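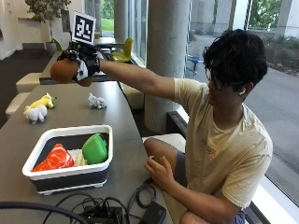 CLEKSTEAD, 28/01/2026 — Grotov today opens Rudach, its hand-motion collection program for robot learning. People wear a sensor glove and move everyday stuff, toy food, plush animals, one piece at a time. No robot needed for recording.

First round: 17 wearers, 50 objects, 100 takes each. Woo handles labeling and checks. Second site planed for April.

Sample set of 13 tasks free to research labs on request — full set later, terms to follow.

Press contact: Grotov media desk, Clekstead.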